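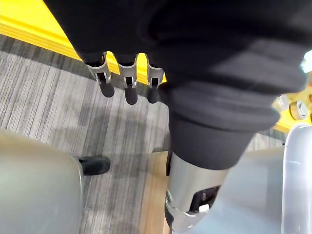

Mylene Pascual asked after the last class whether anyone reads instructions at all, and if not, why there is a whole term on writing them. Fair. People read them late, standing up, with one hand busy and a grievance forming. Write for that person and you'll do fine.

Procedure Writing, Unit 2: Naming Things
Handout, Sep 22, 2018

Most bad instructions go wrong at the nouns. Verbs get all the attention in style guides (be active, be direct, stop "utilizing") while the nouns wander around unsupervised. The Jerkov bread oven manual, which some of you have already suffered through, calls the same part a lever, a handle, a catch and, on page 14, "the aforementioned". My neighbour owned one for years and thought it had a catch he'd never found.

One thing, one name. Your English teacher told you to vary your words. She was grading essays, and nobody was trying to get an oven door open.

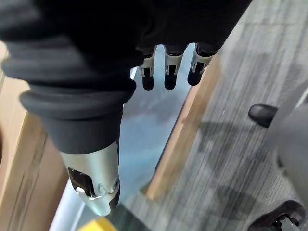 Fig. 2. Fingertips and ribbed cuff.

Pick the reader's word over the designer's. Brasum's people say "primary user interface surface". Their customers say "the front". When the two disagree, use the customer's word and put the other in brackets once, for whoever has to order parts. Then leave it alone – a glossary is where terms go when the writer has given up.
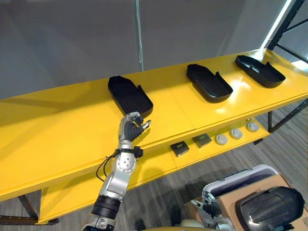 Telling similar things apart is harder than naming them. Colour works until every item is the same colour, and size works until someone meets one without the others beside it. Position is better, provided you say whose position. "The left one" has ended friendships. With the black trays on the yellow shelf, colour and shape get you nowhere: they're all black, all long and shallow, all a bit like a boot. "The nearest tray" will do until the reader walks to the other end of the shelf. For anything longer than a single step, give each item a letter and mark it on the item itself.

Beware of "it". Jerome Mercado's draft last April had the line "Lift the lid off the pot and rinse it". Half the class rinsed the lid. The other half rinsed the soup.
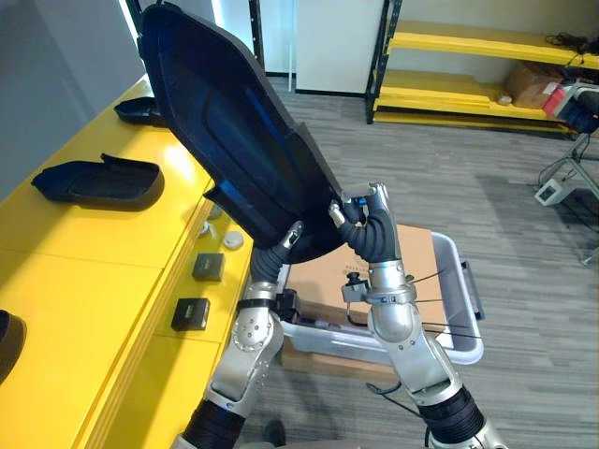
Exercise for next class

Take the Ralora kettle leaflet (448 words, most of them regret). Underline every noun that names a part. Where a part has more than one name, choose one and cross out the rest. Then rewrite the descaling section in no more than 112 words, keeping the safety warning, which you may not improve.

Swap with a partner. Your partner follows your version exactly as written, with no helpful guessing. Inese Dambrauskienė has offered her own kettle for this and would like it back.

Reading: Panganiban course pack, the chapter on parts lists. Skip the preface.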